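Garkis notes, wrist frame rabbit hole

7/27/18

Quick one, I have a bus to catch and the planner is still recompiling on the other machine.

So. Last post I said the basket picking was basically done and I'd be moving on to the Clisus port. Nope. Spent most of this week inside the perception node instead, and most of that on one bug, which was mine.

Background if you skipped the earlier posts: Garkis is our little stack for picking things that are mostly holes. Wire baskets, racks, that sort of stuff. Depth comes back as confetti. You get a bit of rim, a bit of table seen through the mesh, a bit of nothing at all. The plane fit for the table is happy, it loves all that table showing through, and then the segmentation step looks at what's left and says well, no basket here. Thanks.

What I had in January was a hack. Blur the depth, threshold, take the biggest blob, pray. Fine for one basket. Nested ones, useless — you get one fat blob and the grasp goes wherever the middle of the blob is, meaning air.

New version ignores the mesh completely and only goes after the rims. Edge detect in color, keep the long smooth curves, project them onto depth wherever there is any depth, fit an ellipse-ish thing in 3D. Then sort the rims along the nesting direction and go for the outermost. Sota Wada suggested the sorting trick over lunch and I said it wouldn't work, so, sorry Sota. It works.

Then the tape. I use the tape lines on the table to check the hand-eye calibration. Line intersections are known in table coordinates, so any time the wrist camera gets a decent look I can reproject and see how far off we are. Cheap and it runs in the background. Except the rim detector ALSO likes long smooth edges, and guess what tape has. For two days it was reporting very confident, very straight baskets. Added a color mask, done in ten minutes, felt dumb.

Then the actual bug. Reprojection error was great when the arm was still and awful when it moved. I blamed the calibration. Redid it with 20 poses, then with 100, same thing. Blamed the mount. Blamed the lens model for an entire afternoon. Finally plotted error against joint speed and it was a straight line, so, timing. The image stamp was being set when the driver handed the frame over, not when the frame was captured. And my transform lookup was using "latest" insted of the stamp anyway, so two wrongs that half cancelled out at low speed. Nice.

Fix was in Clondel, our logging/replay tool. Tsutomu Fujimoto had already put in an offset parameter and I never read his commit message. Set it, swapped the lookup to use the stamp, replayed 213 logged approaches overnight. Error is flat now. Read commit messages, people.

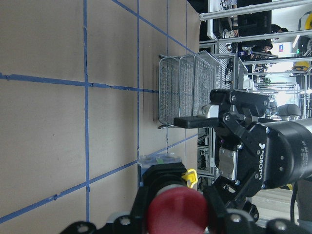

Wire baskets and tape grid from the wrist cam, gripper on the right.

Gripper still has to be masked out of every frame. Right now that's a static polygon I drew by hand, and it's wrong as soon as the fingers open. Should render it from the joint state like a normal person. On the list.

Other stuff on the list:

planner times out at 300 ms when the collision mesh for the baskets is on. Going to try a fat cylinder shell in place of the real mesh

retry logic. If the rim fit is bad it should move the wrist a bit and look again, currently it just gives up and prints an angry message

merge with the Higuchi branch before it drifts any further, the config files don't even have the same keys anymore

docs, ha

If anybody has a good way of telling nested rims apart when only one of them has usable depth, tell me in the comments. I'm using the color curve plus an assumed spacing and it feels gross. Also open to hearing I should use a learned thing for this, but then please tell me who is labeling teh wires.

OK compile finished, one warning I don't like. Bus.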